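Setting Up a Two-Arm Cell for Table Clearing, Without Believing the Quick-Start Sheet
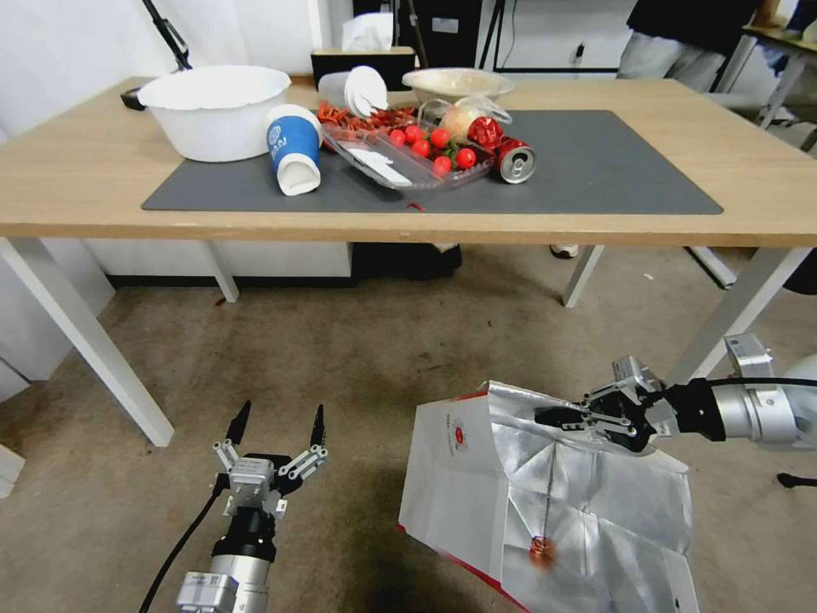
Davina Rankin

The quick-start sheet for our cell says you can go from crate to clearing a table in 2 hours. I have now done the job at Gudwood and again at Kinnear, and I don't know where that number came from. Plan on a full day for the setup and another for finding out what you got wrong.

What follows is for a two-arm machine with parallel grippers and a camera on the head, working over an ordinary table of leftovers and trash. One arm holds a bag by its top edge, the other picks. If your machine has suction cups, most of this won't help you.

Before you power anything

Put the table where it will stay. Ours is a light wooden one on carpet, and carpet is a poor floor for this. Push down on each corner and see if the top moves. If it does, fix that first. Calibrating to a table that rocks is a waste of a morning.

Lay a dark mat and tape it down underneath. People will tell you the mat is for the camera, and it does help with white cups and clear plastic. I mostly want it for the grip. A cup lying on its side rolls on bare wood the moment a fingertip touches it.

Check the cables at both wrists. Turn each joint by hand through its whole travel and watch the slack. The manual says to leave "adequate" slack, a word that should never appear in a manual. I leave enough that the cable still curves when the wrist is fully turned, then I turn it once more to be sure.

Grippers

Open and close each one 6 times with nothing in it. You are listening for a click at the rivets in the linkage. Some clicking goes away with cleaning. If it doesn't, replace the linkage and don't let anybody talk you into oil, which ends up on the fingertips and then on everything else.

Wipe the tips with a damp cloth, then a dry one. Food is worse than dust. A soft tomato on the fingertips will spoil the next several grasps, and the software will report them all as successful because the fingers stopped before fully closing.

Set the force low. The default is 135 on the controller's own scale, and the Flarero vendor swore it was safe for "mixed household items." It crushed a paper cup flat on the first try. Start at half of that and work up.

The bag

This is where I trust the sales talk least. A paper bag with a foil lining is stiff enough to hold its mouth open when one gripper pinches the rim, but foil bounces light around, and a depth camera may see a wall where there is only a bright patch. Pritus sells a software filter for this. I ran it for most of September and could not tell whether it was on.

Cheaper things to try first:

Turn the bag so the opening faces away from the strongest lamp.
Pinch one edge only, close to a corner, and let the rest hang.
Teach the drop point well above the rim, then lower it a little at a time.
Keep the holding arm still while the other one moves. You lose a few seconds per item and stop chasing a moving target.

What to put on the table

Don't test with clean cubes. Use a tipped cup, a crumpled can, a wrapper, a thin plastic bag, and a tray with small round food in it. The thin bag will give you the most trouble. I still don't have a setting for it that I would defend in front of a customer – the fingers either miss it or drag it.

Decide early what counts as trash. A tissue box standing at the back is something to keep, and the machine has no opinion on that until you give it one.

Looking after it

The sheet says to recalibrate every 2000 cycles. I do it whenever the table has been bumped, and I check it each morning by touching one fingertip to a mark on the mat. If the tip lands off the mark, recalibrate before running anything. Write the offset down with the date, even when it is zero.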